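Friday, October 25, 2019
Handheld grippers: white fingers vs. dark fingers, books

Picking up from where I left the finger comparison before the tracking problems. Both handhelds are back from Daryna Hnatiuk with the new firmware and both show green on startup. Left unit has the white fingers, right unit has the dark grey ones. I kept it that way all day so the footage doesn't need a key.

Short names for the rest of this entry: W is the white set (Clamarance pads, the second batch), D is the dark set (Güler, the stiffer compound). Loggers are on the Iltametti build from Tuesday. I did not touch the camera settings apart from locking exposure, see below.

What I wanted to find out:
Can W hold a hardcover by the edge of the boards without the book rotating in the fingers.
Can D get under a thin paperback on a soft surface.
Does either marker cube drop out when the wrists turn over.

Setup

Sofa, not the bench. The bench numbers from June were too good and everyone knows why: flat hard surface, nothing moves, books lined up square to the edge. On the sofa the cushions give, the throw bunches up under the fingertips and the book is never at the angle you planned for. I left all the blankets and cushions where they were. Overhead camera on, backpack on with the battery and recorder in it. Straps need to be done up tight or the recorder swings when you lean forward, and then you get a thump in the IMU trace that looks like a contact.

Exposure: on auto the polished floor takes over and the sofa goes dark whenever I lean back. Locked it at the value that looks right for the throw. The floor blows out a little by the glass. Don't care, nothing is tracked down there.

Gripper force left at the default spring. I had planned to try the heavier spring on D but the clip on the spare is cracked. Ordered two.

Run 1, hardcover

Book is a James Patterson hardcover, good stiff boards, slightly slick jacket. Task is to take it from lying on the seat, raise it, and lean it upright on the cushion. W only. D stays parked over the throw, open, ready for the second book.

First tries I was gripping too near the corner. The book pivots as soon as it leaves the seat, and then you end up chasing it with the wrist. Moving in toward the middle of the lower edge fixed most of that. The book still sags forward a bit when the cushion behind it gives, but the fingers hold, and I could let go and regrip without it sliding down.

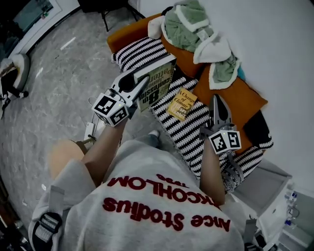 Run 1. W on the lower edge of the hardcover, D open over the throw. Paperback is the run 2 object.

W opens a hair late compared to the trigger. I thought it was me, then checked the log, and the width reading lags the trigger there too. It's small, but when you release the book against a soft cushion you can feel it: the fingers drag the edge forward before they clear. Ask Daryna if the new firmware filters the width twice. She mentioned a smoothing change and I didn't write it down.

Pad wear on W: a shiny patch on the inside of one finger, nothing torn. Wiped both pads down with alcohol halfway through. No difference I could feel.

Run 2, paperback

A Change of Climate, small paperback, flat on the throw. D only.

This is the hard one. The throw is a chunky knit and the fingertips catch in it. With the D fingers coming straight down, one tip goes into the knit and the other lands on the cover, and you close on a pinch of yarn plus book. It picks up, but it picks up the throw too. I logged these as failures even where the book came off the seat, and I'd like us all to score them that way from now on.

What worked better: come in low from the side, slide the lower finger along under the spine, close, then tilt. The spine side is thicker and the finger has something to push on. From the open side the pages fan and you get the cover and a handful of pages, and the rest hangs.

D doesn't flex enough at the tip for this. It is a good finger for rigid things and I would still pick it for the box tasks. For thin objects on cloth it needs a chamfer or a thin nail on the lower finger. I filed one corner of the spare pair by hand at lunch and it went in under the spine noticeably easier. Not a fair test because I'd had a whole morning of practice by then. Someone else should try the filed pair cold.

Run 3, swapped

Same two books, W on the paperback and D on the hardcover. I swapped hands and not fingers, so left is still W.

D on the hardcover is fine. Less creep than W, if anything, and no lag on release. It does mark the jacket if you close hard. There's a faint dent now along the bottom edge of the Patterson. Use a book you don't mind losing.

W on the paperback was better than I expected. The softer tip bends and rides over the knit and doesn't dig in. It caught the throw a few times but shook loose on its own. Grip on the cover is good. Where it falls down is the tilt: the fingers are soft enough that the book droops and the top corner brushes the seat on the way up.

Tracking

193 episodes logged over the three runs. 18 of them have a gap in the cube tracking long enough to throw out. I went through the gaps one at a time. Most are on the right cube, when my forearm rolls outward during the side approach and the faces turn away from the overhead camera. A couple are on the left and I can't explain them, the cube is in plain view the whole time. Could be the light from the glass hitting one face. Will try again with the blind down.

I did wonder if the throw would be trouble, with all that high contrast black and white right behind the tags. No false detections at all that I could find. Good to know, one less thing to put away before a session.

Gap threshold is 300 ms. I also ran the filter at 500 and it keeps a few more episodes, but two of those have a visible jump in the wrist when it picks up again. Leave it at 300.

Comfort and other small things

Leaning over a low seat for that long is hard on the lower back. Sitting down is better but then the knees get in the way of the left arm. Alternated. Should probably cap it at short sets.

The black buckle on the left strap works its way down. Tape it.

Keep the power strip cable well off to the side. I had my foot near it more than once when shifting position.

Battery in the right unit ran down quicker than the left. Same age, same charge. Swap them Monday and see if it follows the battery or the unit.

Where this leaves things

I'd go with W for the general household set for now, provided the release lag gets sorted. D stays on for boxes and anything with hard edges. Neither one is right for paperbacks on knit. The Forkport people have a finger with a thin steel lip that might do it, and their mount looks close to ours, but I only have the drawing and the hole spacing isn't dimensioned on it. Emailed them to ask.

To do
Ask Daryna about width smoothing and whether it can be switched off.
Print two lower fingers for D with a chamfer, one shallow and one steep.
Filed pair: get somebody who hasn't done this task to run it.
Blind down, repeat the left hand hardcover run, look for the same gaps.
Spring clips when they arrive.
Second overhead angle, a little forward of the current one, to see the right cube during the side approach.
Write the scoring rule (throw comes up with book = failure) into the task sheet.

Added later: Daryna answered. Width is filtered on the unit and again in the logger. She'll send a build with the first one off. The lag under the trigger finger is separate, she thinks that's friction in the left slide, so I'll open it up and clean the rail before the next run.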